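Custody filings and the age question

Deolinda Tavares has handled family petitions at the Skernberg district court since her first year in practice. Most of her current work concerns minors whose age is disputed by one side.

"The court starts with the birth record," Tavares said. "If the record was entered late, the other party can challenge it, and then you are into medical evidence."
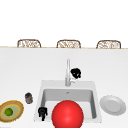
A dental exam and a wrist X-ray are the usual requests. Each returns a range of years. In one petition she argued in April, the two reports did not overlap, and the judge ordered a third from a different hospital.

"I don't argue with the range. I argue about which document the court should read first," she said.

Filing costs 50 at the registry window, and the application must name every adult living at the minor's address. Petition 1675, still pending, was returned 2 times for missing names.

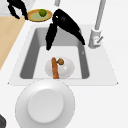
Interim orders

Dionysis Kouris, who clerks for the same bench, said an interim placement lasts 4 weeks and can be renewed on written request.

"The request goes in before the order expires," Kouris said. "After that it is a new application, with a new number."

Tavares files her renewals in the third week. Her next hearing is listed for the morning session.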